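Csenge Balogh
@csengebalogh
1st May

Our group finished the first full round of the grasp study, so I will write a short thread on the method and what we got. The preprint is with our co-authors, so please treat the numbers as early. 1/

The question is simple to say. When an arm picks up a thing made of glass, how should it decide how hard to hold? Most policies we tried learn one closing width per object. This works for boxes and cans. It works badly for glass with ribs, where the fingers can sit on a ridge or in a groove. 2/

The method is called Retent. Tomos Howells had the first idea in January, during a very long train ride, and he sent it to us as four photos of a paper napkin. I still have them. 3/

In short: the policy sees only the wrist camera and the finger position. It has no force sensor and no tactile skin. At every step it predicts the next motion, and it also predicts how the object should look in the wrist view a moment later if the grip is good. 4/

If the prediction and the real view do not agree, the object is sliding or turning in the fingers. Then the policy closes a little, or it stops and lowers. We call this the "hold check". It is a small head on top of the network, and it adds almost nothing to the computing time. 5/
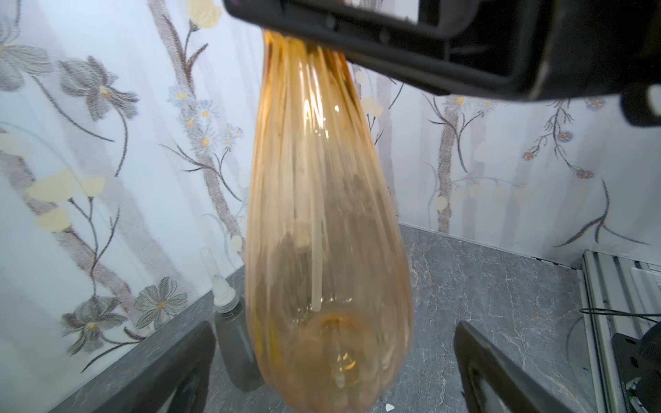 Transparent things are difficult for this, as you can imagine. The background comes through the wall of the object, so when the arm moves, the texture inside the object moves too, and differently from the texture beside it. A plain optical flow method believes that everything is sliding. 6/

Rajkumari Rawat solved the largest part of this. She masks the inside of the object and keeps the outline and the bright reflections. I was against it, because reflections also move when the light changes. She was right and I was wrong, at least with fixed lamps. 7/

Data: 3866 grasps, all teleoperated, all on the same kind of two-finger gripper. 40 objects, of which five are glass. I know that five is few. Glass is slow to record, since every operator becomes careful and drives the arm like a grandmother drives in snow. 8/

We kept the failed grasps in the training set. In total 367 of them are marked as slips by hand. Pramila Bhardwaj and I marked them separately and then compared. Where we did not agree, we watched the clip together and sometimes argued about what the word "slip" means. 9/

Our definition at the end: the object moves relative to the fingers after the lift has started, and the operator did not intend it. The second half of the sentence costs a lot of work. We will publish the marking guide together with the data. 10/

Result: with the hold check, the policy dropped fewer objects than the same policy without it, on all types of object. The difference is largest on narrow necks and handles. On flat boxes there is almost no difference, and I would not use our method there. 11/

What does not work yet: changing light. If a person walks past the lamp, the reflections jump and the policy closes more than it should. On plastic this does no harm. On thin glass I do not like to watch it. 12/

Also, the hold check cannot see a very slow rotation around the vertical axis if the object is smooth and round. Ribs and patterns help it. A plain drinking glass can turn a long way before anything is noticed. Maybe a second camera from the side would help, we did not test this. 13/

Two people asked me by mail if we compared with Cerkar. Yes, it is in the appendix. We had to retrain it on our data, and I am not sure that we found the best settings for it. If somebody from that team reads this, please write to me before we submit. 14/

Code will come after the review. Vitória Sequeira is cleaning the training scripts at the moment and asks me to say that the config files will change their names, so do not build anything on the old branch. 15/

Questions are welcome, also critical ones. I answer slowly this week. 16/16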